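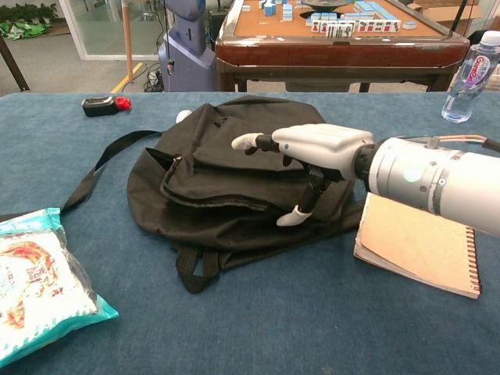 Most advice on packing a day bag is about volume. It tells you how many liters to buy, how to roll a shirt, and which pouch goes inside which other pouch. I think volume is the wrong thing to measure. A day bag fails on shape, and the usual cause is that it was packed from whatever order things came to hand. Before anything goes in, I would put the bag on a table with its intended contents beside it and look at the lot. A soft black backpack, a spiral-bound notebook with a kraft cover, a bottle of Ganten water and a packet of food make an ordinary load, and they already disagree with each other. The notebook is flat and fairly stiff. The bottle is a cylinder with its own idea of which way is up. The food packet gives under pressure. The backpack, slumped on the cloth, has no opinion at all and will take whatever form the other three impose on it.

The flat item has to go in first, against the panel that sits on your back. A notebook placed there acts as a frame. Placed anywhere else it migrates, and a spiral binding that migrates will catch on the lining, on a cable, or on the next notebook. I put the coil side up. Coil down means the full weight of the bag lands on the wire each time you set it on the floor, and after a few weeks the pages stop turning cleanly.

The bottle goes in second, upright and low. I do not trust outside pockets for a full bottle. They are cut shallow so that the bottle is easy to reach, and a shallow pocket lets go when you bend down. In February I walked from the Warkport ferry landing to the Griro office with a bottle in a side pocket, lost it on the stairs, and have carried it inside ever since. The objection is leakage. My answer is to tighten the cap and keep the bottle vertical, and the notebook behind it helps with the second part.

Food goes last and on top. This is the rule people resist, on the grounds that food is eaten late in the day and should therefore be at the bottom. Order of use matters less than order of crushing. Reaching past a packet of snacks takes a second. Crumbs in the seams stay until you turn the bag inside out.

Straps deserve more attention than they get. A long strap left trailing off a table is a snag for a sleeve or a chair leg, and webbing that hangs below the bag will find its way under a wheel. My current bag, a Pettigrew, came with 45 centimeters of spare webbing on each side. I folded the excess back on itself and held it with a rubber band. Cutting it would look neater, but then the bag would no longer go over a winter coat.

Small tools are where I part company with the pouch people. A stapler, a clip, a pen or a charger does not need a container inside a container. It needs one fixed place. I use the front pocket for all of it and empty that pocket every Friday. The Wuvholm organizer I was given has five compartments and weighs 264 grams with nothing in it, more than the things I would put there.

The table is part of the method too. A cloth surface is better than a bare one, as round items stay where you set them and metal parts do not scratch. Clear enough space to lay the bag flat with its opening toward you. The whole job takes five minutes the first time and much less once the order is fixed. If the bag still leans when you stand it up, take out the bottle and start again from there.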